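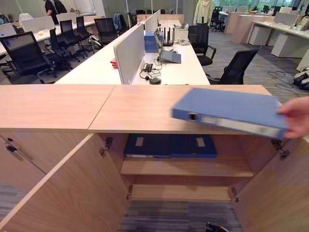
What Was a Siege?
History for Younger Readers
By Marijke Verbeke

When people think of battles long ago, they usually think of two armies running at each other across a muddy field, with flags and trumpets and a great deal of shouting. Battles like that did happen. But in the Middle Ages a lot of war in Europe was much slower, and for most of the people in it, it was mostly waiting. This slow kind of war was called a siege (say it like "seej").

A siege began when an army came to a town or castle and found the gates shut. Stone walls are very hard to knock down, and climbing a ladder while somebody throws rocks at you is no fun at all! So the army often put up its tents all the way around and stopped anyone from going in or out. No carts of grain, no firewood, no letters from your aunt.

Let's make up a little walled town and call it Breden, with 1000 people living in it. Every one of them needs to eat every day, and so do the horses. If the harvest came in during September, the barns are full and the town might hold out all winter. If the army turns up in early summer, before the new wheat is cut, things get difficult much sooner — and the people outside know that perfectly well.

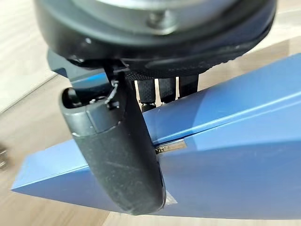 Curved black gripper finger below a dark blue plate

What did the army outside do all day? Some soldiers dug tunnels, called mines, under the walls. They held the tunnel roof up with wooden posts, and then they set fire to the posts so that the ground, and with any luck the wall on top of it, came tumbling down. Others worked big throwing machines. The most famous was the trebuchet, which had a long arm with a heavy weight on one end and a sling on the other. When the weight dropped, the arm swung up and the stone went flying.

Life in the camp could be miserable too. Soldiers got hungry, it rained on their tents, and sickness spread quickly with so many people living close together. Sometimes the army outside gave up first and went home.

Many sieges ended with talking. The two sides might agree that if no friendly army came to help by a certain day, the town would open its gates.

Words to know
Siege: surrounding a place to make it give up
Mine: a tunnel dug under a wall
Trebuchet: a large machine for throwing stones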